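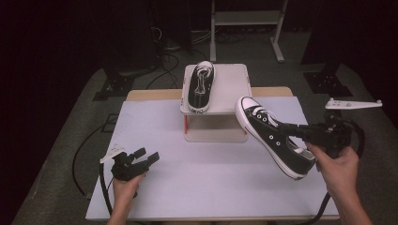
Sample view from the shoe placement subset: right gripper closed on one shoe, left gripper open, the other shoe on the raised platform.

Prulari shoe placement subset

Contents

Recordings of two-handed manipulation made with a pair of hand-held grippers, plus the loader and the conversion scripts we use to feed them to the policy trainer. The task is to place a pair of canvas low-tops on a small raised platform. There are over 400 episodes. Episodes vary in length and are not padded on disk.

The subset is meant for imitation learning and for testing grasp-state estimators. It has no force data and should not be used to fit contact models.

Layout

Each episode is a folder holding a head-view video, a table of gripper poses, a table of jaw openings and a short metadata file. Poses are given in the board frame: origin at the near left corner of the board, x to the right, y away from the operator, z up. Units are metres and radians. Quaternions are stored scalar last. Versions before 2 stored them scalar first, and the loader refuses those files unless you pass the legacy flag.

Jaw opening is normalised, 0 for closed and 1 for fully open. It is not corrected for finger flex, so a gripper holding the sole of a shoe will read a little lower than the true gap.

Labels

Every time step carries one state per hand: idle, approach, hold, release. States were assigned by the Jõgi segmenter from jaw opening and gripper speed, then checked by hand at the boundaries. Shoe pose is labelled only at the start and end of an episode. A shoe on its side counts as placed if it is at rest on the platform and both jaws are clear of it. Whether the sole faces outward is stored as a separate field and does not affect the success flag.

Splits

Train, validation and test are split by operator. Do not reshuffle by episode: neighbouring episodes share platform position and lighting, and validation loss drops for the wrong reasons. The seed for the baseline runs is 42.

Known problems

Pose jumps occur when one forearm hides the marker on the other gripper. Gaps shorter than 11 samples are filled by interpolation and flagged; longer gaps are left empty.

The black shoes and dark gripper fingers are hard to separate in the head view. Masks from the Gerkirach model often merge the two near the jaws. We do not ship masks for this reason.

Left and right shoe are swapped in a few metadata files from September. A patch list is in the tools folder; apply it before training.

Loader

The loader needs the Tustach runtime. Set the data root in the config file, then run the check script once. It reports missing tables, non-monotonic timestamps and unit quaternion errors, and writes nothing.

Maintainer: Teodor Marciniak
Last edited 24th December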